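Product Review: Lemada 330 Woven Bedspread

The Kula Housing Office maintains furnished rooms for visiting staff and trainees. In November the office began a review of bedding suitable for regular institutional laundering. The Lemada 330, item 2409 in the supplier's catalog, was among the products considered. It was placed in 38 rooms and remained in use through the winter term.

The bedspread is sold in one size, intended for single and small double beds. It arrives folded in a paper sleeve with washing directions printed on the inside. Housekeeping staff found the directions clear, although the type is small.

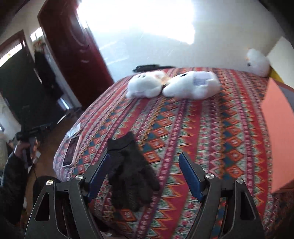 Laundering was the main concern of this review. Each bedspread was washed at 56 degrees, as required under the office's hygiene rules, and dried on a low setting. Shrinkage was slight and did not affect the fit. The dense geometric pattern is a practical choice for shared rooms, where small marks on plain bedding lead to early replacement. Seams held well, but several corners needed restitching by the end of the term.

Comfort was rated as fair. Residents reported that the bedspread was warm enough over a light blanket, and a few considered it heavy. The competing Jatoi model is lighter and dries faster, but its hem frayed after repeated washing.

The office recommends the Lemada 330 for general use. Orders should include spare sets, as delivery to the Kula site took longer than the supplier had stated.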